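Questions I get about the Plustville meat share

Last updated 25 May 2021

What is this, anyway?
It's a group buy. I take orders from people in Plustville, send one big order to the Hunia farm, and you pick yours up from my garage. I started it for my street and it got bigger than I planned (we're at 200 households now!).

Do I have to order every month?
Nope. Skip as many as you like. The only month I need a firm yes or no is December, and I need it early, so please don't text me the night before.

How much does it cost?
A small share is whatever the farm charges by the pound plus $3 for gas and ice. I don't make money on it. Last year the whole group saved about $2,000 compared with store prices, going by my own shoebox of receipts.

Can I pick my cuts?
Sort of. You can say no pork, or no organ meats, and I'll swap. You can't ask for all steaks. Everybody wants all steaks.

Fresh or frozen?
Beef and pork come frozen. Chicken comes fresh if you pick up the same day, and I freeze whatever is left at 7 p.m.

What should I bring?
A cooler, or a basket and a couple of bags you don't love. I line my own basket with a plastic bag and roll the top down so it stays open while I load it.

Where do I park?
On Texier Street, please, and walk up. Jestier Lane is the neighbors' side and they've been really patient with us.

How do I thaw a big piece?
In the fridge, on a plate, a day for every four or five pounds. For small packs I use a bowl of cold water and change it every half hour. Don't leave it out on the counter overnight!

What if something's wrong with my order?
Tell me within two days and I'll sort it out with the farm. They've always been good about it.

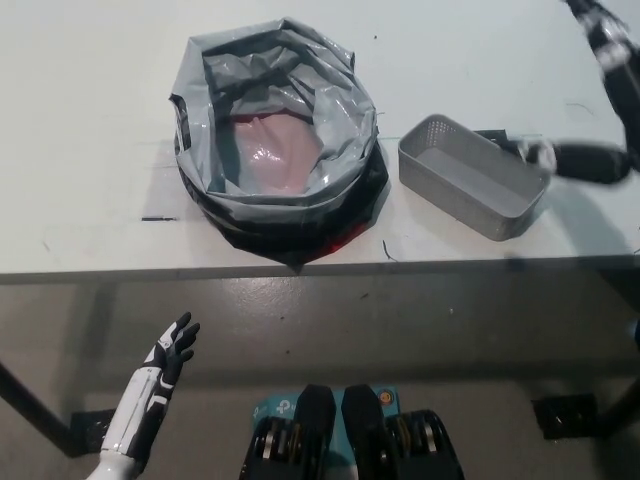

Colleen: Can two families split one small share, or does it have to go under one name? My sister and I would never get through a whole one each.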